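FASHION WRITING AND STYLING, UNIT 6
Identifying and Crediting Clothes in Celebrity Style Posts
Handout revised 29/03/2022
Instructor: Myrto Tsoukalas

Read this before the second workshop. It replaces the handout from February, which still had the old rules on price.

1. What a credit line has to contain

A credit line names the garment, the maker and the price. The order is fixed in our house style: maker, name of the item, color if it matters, price in parentheses. Example:

Okurach Ribbed Column Dress in rust ($71.00)

Use the maker's own name for the item, even when it is clumsy. If Okurach calls it a column dress, do not change it to a tube dress or a bodycon dress. Readers paste the name into a search box and it has to match.

Leave out the size. Leave out words like gorgeous and must-have. These belong in the body text if they belong anywhere.

2. Exact match, close match, no match

An exact match means the same item in the same color. You have compared at least two details that could not be shared by accident, such as the spacing of the buttons and the shape of the pocket flap. Black T-shirts almost never qualify.

A close match is labeled "similar" every time. Do not write "get the look" over a list that mixes the two.

If you have no match, say the item is unidentified and move on. Last term one group credited a coat to Magbanua at $718.00 on the strength of the collar alone. The coat was by Trurkberg and had been out of stores for two seasons. The correction ran longer than the post.
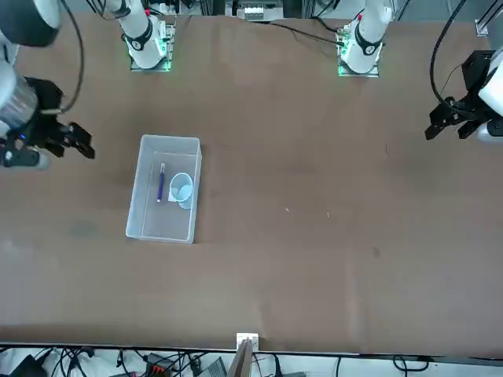

Brown table with a clear plastic bin.

3. Working from photos

Start with the hardware. Zippers, buckles and snaps are harder to copy than a silhouette and they are usually the first thing you can confirm. Then look at seams and hems. Color comes last. Phone filters shift reds and browns badly, and a burgundy skirt can come out nearly black in an evening shot.

Check whether the photo has been flipped. Mirror selfies put the buttons on the wrong side, and people have rejected a correct match for that reason.

Shoes get cropped out often. Do not guess from the toe.
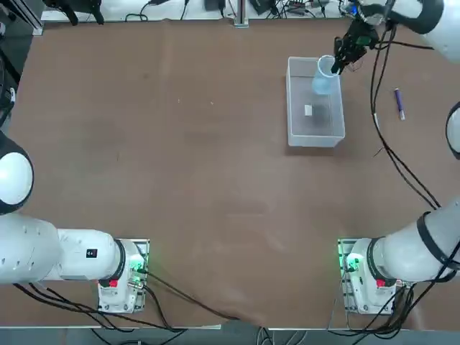 Keep a record of every source you check, including the ones that led nowhere. The log sheet has 17 rows, which is enough for most single outfits. Write the date you looked at the store page next to each price. Prices change during sales, and an editor will ask which price you used. Our rule is the full price on the day of writing, before any discount code.

4. Gifts and paid placement

If the wearer was given the item or paid to wear it, the post says so in the first paragraph. If you do not know, ask the maker's press office once in writing and keep the reply. Sekbridge lists its gifted items by season, so check there before you write to them.

Tagging is not proof of payment. Many people tag a brand because they bought the thing and like it.
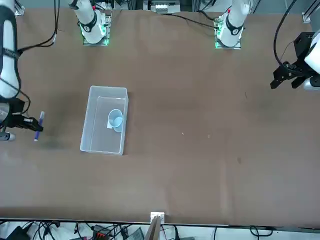

Blue marker on the tabletop.

5. Exercise for the workshop

Bring one outfit of at least three pieces. Write the credit lines, mark each one exact, similar or unidentified, and attach your log. Body text is limited to 71 words. Work in pairs if you like, but hand in separate logs.

Grading is out of 18: six for the credit lines, six for the log, six for the body text. A wrong "exact" loses two points. An honest "unidentified" loses none.

Reading for next time: Unit 7, sections 1 and 2, on writing about vintage pieces with no label.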